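An afternoon at Palberg

9 Sep 2021

I had a free afternoon last week and spent it at the Palberg open day. Palberg is the old dairy building behind the railway line, let out now as workshops and small offices, and once a year the tenants open their doors. I went mainly for the robots. Two of the firms there work on them, and I had been meaning to see what they do since January, when Wilma Dijkstra told me she had taken a job at one of them.

You sign in at the front, get a paper badge and a floor plan, and then you are left to get on with it. The floor plan was out of date. Hoekstra, who make packing machinery, were marked on the ground floor but have moved up one, and the lift was being used for a pallet of chairs, so I took the stairs.

Hoekstra had the louder room. They had a machine running that picks small boxes off a belt and stacks them in crates. It did this very quickly and without fuss, and a man in overalls stood beside it answering questions. Most of the questions were about price, which he would not give, and about jobs, which he had clearly been asked about before. I watched for a while. After the first few crates there is not much more to see, and I suppose a customer would be pleased to hear that.

Wilma's firm is Vivuvitz, at the far end of the same corridor. They are five people in two rooms. Their work is on robots for kitchens and care homes, and in particular on the dull part of it: clearing a table, putting things in a rack, taking them out again, finding the cupboard. I had expected a robot in an apron, more or less. What they had was a big screen, a row of office chairs, and a talk by a colleague of hers, Po-yen Hsueh, who runs the simulation side.

He explained that most of their practice is done on the computer. They build a kitchen in software, with a counter and a sink and the usual crockery, and let the robot try a task in it over and over. A computer kitchen doesn't need sweeping up afterwards. He put the dish rack job on the screen, which is the one they have spent the summer on. The robot has to pick up a bowl and put it in a wire rack, and the bowl has to stay where it is put.

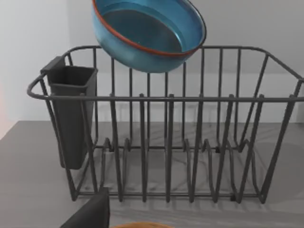
I asked why a bowl and why a rack, as there must be more useful things to start with. Po-yen said a rack is harder than a shelf. A shelf is flat and you can be a bit out in any direction. With a rack there are gaps, and a bowl that comes down slightly wrong will sit on a wire for a moment and then slide. He said a plate was easier to judge, as it either goes in the slot or it doesn't, but a bowl can end up in all sorts of half-right positions, and somebody has to decide which of them count. At Vivuvitz they argued about this for most of a week. They settled on a rule: if the bowl is in the rack and has not moved for three seconds, it has passed.

They run each version of the program 400 times before they look at the result. The bowl starts in a different place each time, the rack is turned a little, and the light is changed. He did not give us the score. A woman next to me asked for it twice and he said it was better than in the spring.

Then there was a part about light which I only half followed. As I understood it, the robot works from camera pictures, and shiny things and thin things are both hard for it. A glossy bowl changes its look as it turns. Wires are worse, because there are so many of them and they throw shadows that can look like more wires. Anyone who has groped about in a washing-up rack for a teaspoon will have some sympathy. They do a lot of runs with the shadows altered so that the program learns to leave them alone.

Lieven Meijer, who looks after the real machine, took over for the second half. He was less keen on the simulation than Po-yen, in a friendly way. He said the computer version of a rack never has a bent wire, and that every rack he has bought has had one by the end of the month. He also said the rubber on real gripper fingers wears smooth, and then things that worked on the screen stop working in the next room, and it takes a morning to find out why. They use grip pads from a supplier called Zostis and he changes them more often than he would like.

We did get to see the real one, through the door, five of us at a time. It is an arm on a bench, bigger than I had pictured, and slow. It picked up a plastic beaker, carried it across and put it down. That was all we were shown, and Lieven said it was all they were prepared to do with visitors in the building. The beaker went down with a small click. A boy at the front wanted to shake hands with it and was told no.

I had a cup of tea with Wilma afterwards in the shared kitchen, where there was a full draining rack by the sink and a notice asking people to put their own mugs away. She does the ordering and the paperwork, and has not had much to do with robots before. She likes it. She said the hardest thing to get used to was how long everything takes, and how pleased they all are about very small steps. When the first bowl stayed put on the real bench they went out for chips.

I asked when somebody like me might be able to have one at home. She thought I should keep buying washing-up liquid for now. The first ones, if they get that far, would go to places with a lot of crockery and not enough hands, and even there a person would be close by. Some of the residents at my aunt's care home would enjoy watching it, I think — my aunt would want to tell it that it was doing it wrong.

For anyone thinking of going next year, entry is free and the bicycle racks are round the back, past the loading bay. The talks fill up, so ask for a slot when you sign in. I missed the one by Chia-jung Ng on the ground floor, about repairing old looms, and everyone on the stairs was talking about it. The café closes before the workshops do, so eat first.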